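Veltcombe Suture Practice Skin, Large Sheet

Sheet, tray and starter thread pack
Item no. 2708
Made by Lykkegaard for Veltcombe Training Supply

The Veltcombe large sheet is a practice skin for closing short wounds. It is meant for students learning their first knots and for course leaders who need the same material in front of every seat. The sheet is supplied uncut, so you choose where the incisions go and how long they are.

Most courses start with the simple interrupted stitch. Each stitch is tied and cut on its own, which makes it easy to take out a bad one and put it back without undoing the rest of the row. Start with a short incision. A long one pulls open in the middle before a beginner has the spacing right.

Black thread is the usual choice for practice. It shows clearly against the skin, and an instructor can judge spacing and knots from the other side of the table. Leave short tails when you cut. If they are trimmed right down to the knot, the stitch is hard to grip when it is time to remove it.
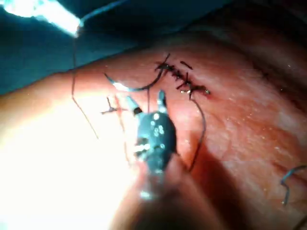 Keep hold of the needle between stitches, or lay it down where you can see it, and draw spare thread clear of the line before tying. Loose loops catch under the next knot. This applies at any working angle, but more so when the instruments come in from one side only.

What is in the box

Large practice sheet
Rigid tray with four corner clips
Black braided thread with curved needle, starter pack
Printed stitch guide

Needle holder, forceps and scissors are not included. The Derneck student instrument set fits in the lid of the tray and can be added at checkout.

Using the sheet

Fix all four corners before cutting. Use a fresh blade and cut in one pass – a second pass leaves a ragged edge that tears under the thread. Leave a finger's width between one incision and the next. Both faces can be used, but the underside is smoother and stitches slide a little more.

The 70 version is the softer of the two grades and is the one we send unless you ask for something else. The 100 grade is firmer and holds up better when the same line is stitched and unpicked several times. Both take the same tray.

Care and storage

Wipe with a damp cloth and mild soap. Do not use alcohol or acetone. Store flat, away from direct sun, with nothing heavy on top. Pick out all cut thread before putting the sheet away, and count your needles back into the Celtus sharps tub or whatever container your site uses.

For practice only. The thread and needles in this kit are not sterile and must not be used on people or animals.

Course orders

Schools ordering for a full class should write to Ea Grímsdóttir in course sales for a quote. Questions about grades and replacement clips go to Rui Simões at the Veltcombe service desk. The next batch of the 100 grade ships in January.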